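**Slide 1 (leave the title up while people find chairs)**

Good evening, and thank you all for coming out in November, when I know the couch is calling. I'm Gunvor Kristiansen, and I've been mending and folding other people's knitwear at Viklund for longer than I like to add up. Tonight is about putting woolens and other soft things away so that you still like them when they come back out.

*(wait for the latecomers, they always come in by the noisy door)*

**Slide 2: why I care**

- Tell the Sturkness story. 300 sweaters on wire hangers, every one of them with shoulder bumps. Keep it short this time, Gunvor!
- A knit wants to lie down. Hang it and it grows, and it never grows where you'd like it to.
- Ask for a show of hands: who has a sweater on a hanger right now? (I'll put mine up too, there's a cardigan I haven't gotten around to.)

**Slide 3: sorting**

Start with everything out at once, bed or table, wherever you have the space. Then sort by how a thing feels in the hand, which my mother would have called common sense. Fine knits together, heavy knits together, and anything with a pile, like fleece or fake fur, off on its own. Pile grabs at fine stitches and leaves its fluff behind, and then you're picking at it all evening.

Check for pins and brooches while you're at it. Run your palm over the piece, slowly.

**Slide 4: the fold**
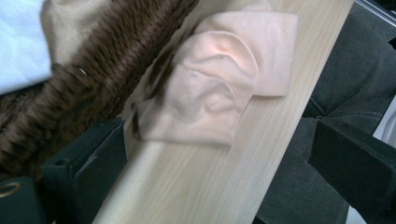

*Pink knit on the board, loosely bunched. Brown pile fabric at left.*

- Point out the one flat flap on the right. We want the whole piece lying like that.
- Smooth from the middle outward with flat hands, no tugging.
- Sides in, then up from the bottom in thirds. Soft folds, please, don't press down on them.
- A smooth board helps so much! I used a bedspread for years and everything crept.

Demo here if there's time, 5 minutes at the most. Borrow a sweater from the front row.

**Slide 5: questions**

Somebody will ask about cedar. I like it, but wash first, cedar second. Handouts are by the coats, and the Skandutus mending evening has a sign-up sheet next to them.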